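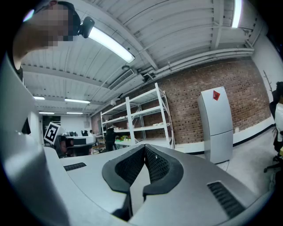

Grutstead Hall: questions we keep getting

Is it cold in there?
In winter, yes. The roof is corrugated metal and the wall is brick, and neither has ever been accused of being cosy. Bring a jumper. Bring one for whoever told you they'd be fine.

Can we turn off the fluorescent lights?
You can, by the switch inside the side door. Please don't hang fairy lights, piñatas or cousins from the beams or the pipes.

Can we stick things to the brick?
Blu Tack only. Tape takes the face off the old bricks and Jihad Issa takes it personally.

How many people fit?
72 seated, or more if your guests like each other. Trestles are in the store room and go back there folded.

What does it cost?
$30 an hour, with a minimum of 4 hours. The bond is $400, returned once Obadia Mfinanga has had a look at the floor. He looks at it for quite a while.

What is the humming?
Ventilation. You'll stop noticing it by the second speech.

Is there parking?
Out the back, off Jarkau Lane. The spots marked Mokness belong to the tile shop next door, who own a tow truck's phone number.

Prices current from 2019-05-20.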